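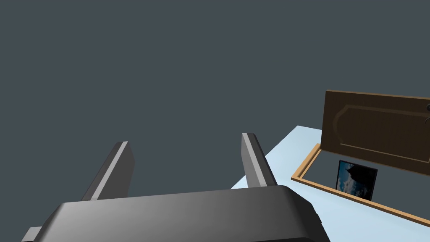 Two gripper fingers, computer rendering

About Truvine

Hi, I'm Shahla Dehghan, and I write and lead wedding ceremonies for couples whose families don't share a language, a country, or an idea of how long a wedding should last.

I started Truvine at my kitchen table after my own cousin's wedding, where the officiant read a lovely speech in English for forty minutes and my aunts in the second row smiled politely through the whole thing without catching a word. My uncle fell asleep! Afterward my aunt Tahmineh asked me what the man had said about her son, and I stood by the coat rack and tried to translate it from memory. I did a terrible job. But she cried anyway, and I drove home thinking somebody ought to be doing this properly.

So now I do (or try to). My background is in court interpreting, Persian and English, and I did that for 16 years before I went full time with weddings. It taught me to listen, to keep a straight face, and to ask people to please repeat the name of their village. All of that comes up more than you'd think.

Who we are

Truvine is me plus three people I'd be lost without.

Selorm Alhassan leads ceremonies too, mostly for West African and mixed West African and American families. He grew up with an Ewe-speaking grandmother in the house and can handle a knocking ceremony with two very opinionated sides of a family in a very small living room. If you hear laughing from the next room during your first meeting with us, that's him on the phone.

Parvaneh Sharifi does our written translations and the printed programs. She is fussy about fonts, especially when Persian and English have to sit on the same page, and she'll send you a proof and then another proof because she didn't like the first one.

Arash Ranjbar handles the calendar, the contracts and the sound gear. Please write to him if you want a fast answer. Please don't write to me if you want a fast answer.

How it works with a couple

We meet first, in our office or on a video call, and I ask a lot of nosy questions. How did your parents meet? Which of your relatives will be upset if they aren't mentioned? Is there a prayer, a song, a poem, a thing with honey or a broom or a rope that somebody's mother is counting on? You don't need to have the answers ready. Most couples go home and call a parent, and then the emails start coming in.

Then I write a draft. It's usually too long. We go through it together and cut it, and we decide which parts get said in which language. I don't like repeating every sentence twice, because guests start checking their phones. What we do most often is let each part live in the language it belongs to and put the other one in the program, so your grandfather gets his blessing the way he has always heard it and your college roommates can follow along on paper.

If there are two faiths involved, we're glad to share the ceremony with your priest, imam, rabbi or pastor. Selorm and I have stood next to all kinds. We don't replace clergy and we don't do anyone's religious rites for them.

And yes, we'll talk to your parents. Couples ask about this one in a very quiet voice. Some parents are thrilled about the match from day one and some need time, and I've sat through plenty of tea with both sorts. I'm not a counselor and I won't argue anyone into anything, but I can explain in their own language what the day will look like and where they'll be standing. It helps a lot of people to know where they'll be standing.

The family book

This one began as a favor and has turned into half our work. While we're gathering stories for the ceremony, we write them up, both sides, both languages, and bind them in a small book with a plain cloth cover. Couples tell us they want it for the children they may or may not have, or for the nieces and nephews who only know one side. We keep it to 30 pages. Parvaneh would like it to be longer. We're still discussing it.

Last May we made one for a pair of sisters who weren't getting married at all! They'd just heard about the book and wanted their father's stories down in Persian and English. So we do those now too.

Prices and such

A full ceremony with two planning meetings, a rehearsal and a printed program is $2000. Extra copies of the family book are $169 each. Travel is on top if you're more than a couple of hours away, and Arash will work that out with you before you sign. City hall weddings with a short bilingual reading cost a good deal less, so ask us, we love those.

We're upstairs in the Foter Building, over the bakery. The door sticks, give it a push. Visits are by appointment, evenings are fine, and you're welcome to bring your mother.

Page updated 11 Mar 2025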